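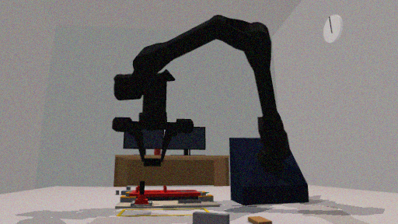 4. Body words for things without bodies

4.1 Where the words come from

English speakers are wonderfully free with the human body. Clocks have hands and faces, rivers have mouths, bottles have necks, and a loaf of bread has a heel. Most of us learn these uses so early that we stop hearing them as borrowed. The recordings in the Wasilewska collection let us listen again, and what we found there was richer than we had hoped when we began transcribing.

The collection holds 1,832 uses of a body word for some part of a thing, a building, or a piece of land. They come from interviews with 24 speakers who grew up in Dedmont, in Brasadport, or on the farms between the two towns. We counted a word each time it came up in a new turn of talk, so a speaker who said "the foot of the stairs" twice in one breath added only one use to the total. Fixed sayings such as "cost an arm and a leg" were left out, as were names of people and pubs. (The Old Elbow in Dedmont was a painful loss. It comes up constantly.)

4.2 Limbs and joints travel together

The first pattern is one we expected from the dictionary work in Section 2, but it is far stronger in speech. Words for limbs rarely come alone. Once a speaker calls something an arm, the listener seems ready for an elbow, and once there is a leg there may soon be a knee or a foot. One retired plumber from Brasadport describes a run of pipe under a sink as "coming down the leg, round the knee, and then you've got your foot on the wall there." He had used none of these words in the ten minutes before, and he drops them all as soon as the pipe is finished with.

Machine talk follows the same habit. In Figure 3 the part at the bend is an elbow and the assembly at the far end of the upper link is a wrist, and both names are easy to accept once the whole has been called an arm. The word "shoulder" is just as available to a speaker who needs it. We call this a chain: a first body word that makes its neighbors cheap to use. Chains in our data follow the order of the body itself, and speakers almost never skip from arm to knee, even when the shape of the thing would allow it.

Chains can also stop short, and the stopping places are interesting. Chairs have arms, legs, backs, and seats, yet the word "elbow" was used for a part of a chair only by Drurkden speakers, who use it for the curve where the arm meets the upright. Tables get legs and feet but no arms at all. A shirt has arms and a neck, and there the chain takes an odd turn, with several speakers moving on to "the body" for the large middle piece. We love this one. The cloth has a body only after it has been given limbs.

4.3 Faces, mouths, and lips

Head words behave differently. They account for 400 of the uses, and most of them stand alone. A cliff has a face and a jug has a lip, but a speaker who says so does not go on to look for eyes or a chin. The exception is "mouth," which does bring "throat" along with it in talk about caves, chimneys, and harbors. An older fisher from Brasadport speaks of boats "held up in the throat," meaning the narrow water just inside the harbor entrance. Two of the younger speakers from the same town understood this at once when we played it to them, although neither had used it in their own interviews.

We think the difference lies in how the thing is taken in by the speaker. Limb words name parts that are followed one after another, as a hand might follow a banister. Head words mostly name a front or an opening, and a front needs no neighbors. Sajib Uddin suggested to us that "throat" is really a path word that happens to sit close to the head, and that it should be grouped with the limbs. We have come around to his view, and the counts in Section 5 are grouped that way.

4.4 Land

Talk about land gave us 380 uses, and here the two towns part ways. Dedmont lies in hill country, and its speakers draw on the whole body: shoulder, brow, flank, foot, and, from one delighted dairy farmer, "the armpit," a damp corner between two slopes where nothing but rushes will grow. Brasadport speakers, living on flat ground beside the water, have arms, mouths, and necks in plenty but hardly any legs or feet. One of them, asked what he would call the bottom of a hill, thought it over and answered, "The bottom."

It would be easy to read this as a simple matter of scenery, with hill people having hill words. The farms between the towns make that harder. Their land is as flat as Brasadport's, yet the older farm speakers say "brow" and "shoulder" of rises that a visitor would barely notice underfoot. Drurkden in particular keeps "the knee" for a bend in the road where it climbs out of the village by no more than a few feet. Many of these families sold stock at the October fair in Dedmont, and several speakers recall going up as children and staying for days. Words learned there may well have come home and been fitted to whatever ground was on hand.

Field names offer a way to test this, as many were written down long before our oldest speaker was born. We turn to them in Section 5, beginning with the Drurkden tithe list and its three separate fields called Elbow.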